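We use cookies to remember your preferences and to measure visits to this help centre. Accept all | Manage settings

Kotalport Guest Linen Services
Support ticket 1516
Subject: Linen change requests marked complete before the room has been attended
Opened by: Sunita Dubey, Accommodation Office, Ladmont
Assigned to: Katsuhiko Kawaguchi, Application Support
Priority: Normal
Date opened: 20/04/2024

Reported fault
The Accommodation Office at Ladmont reports that linen change requests entered in Clanex are being closed without any action by housekeeping staff. The request appears on the morning list, moves to "Complete" at the next synchronisation and is then removed from the handheld list. Room 42 has been affected on 4 occasions. The office first noticed the fault in March, shortly after the Mockus stock module was enabled for the site.

Steps already taken by the customer
The office has signed out of all sessions, cleared the stored list on each handheld and entered the requests again. The fault returned at the following synchronisation. Paper lists are in use in the meantime.

Attachments to the ticket
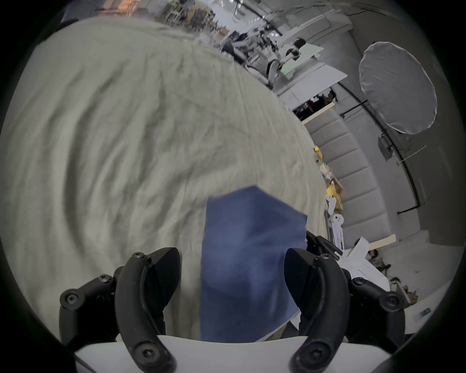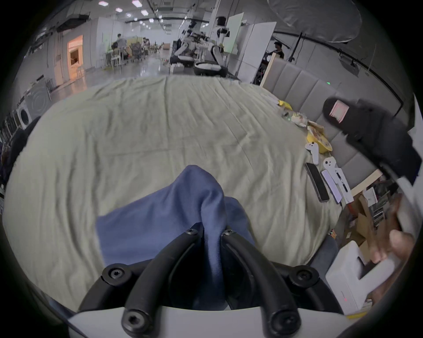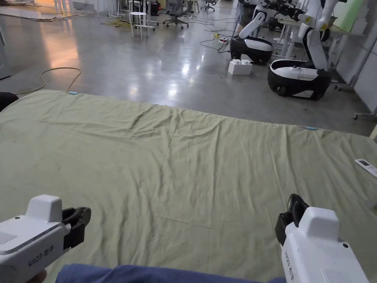
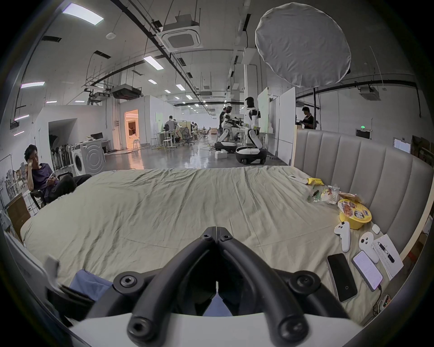 Attachments 1 to 4: pale sheet, creased, in every view. Folded blue cloth in 1 and 4; snack items on the sheet in 4.

Support response, first entry (K. Kawaguchi)
The synchronisation record for Ladmont has been examined. Each affected request was closed by the Mockus service account and not by a member of staff. The module issues a stock movement when clean sheets leave the linen store, and Clanex is treating that movement as confirmation that the bed has been changed. Requests for towels only are not affected.

Support response, second entry (K. Kawaguchi)
The setting "Close request on stock issue" was found to be switched on for floor 9 and for the annexe. It has been switched off for both. Kindly enter one test request for each area, issue the sheets as normal and confirm that the request remains open.

Customer reply (S. Dubey)
The test request for floor 9 remained open after the sheets were issued. The annexe request closed as before. Please advise whether the annexe is held under a separate site code.

Support response, third entry (K. Kawaguchi)
The annexe does have its own site code, and the change had been saved against the main building only. It has now been applied to the annexe. Requests closed in error will not reopen by themselves and should be entered again by the office, using the original date of request.

Status: Awaiting customer confirmation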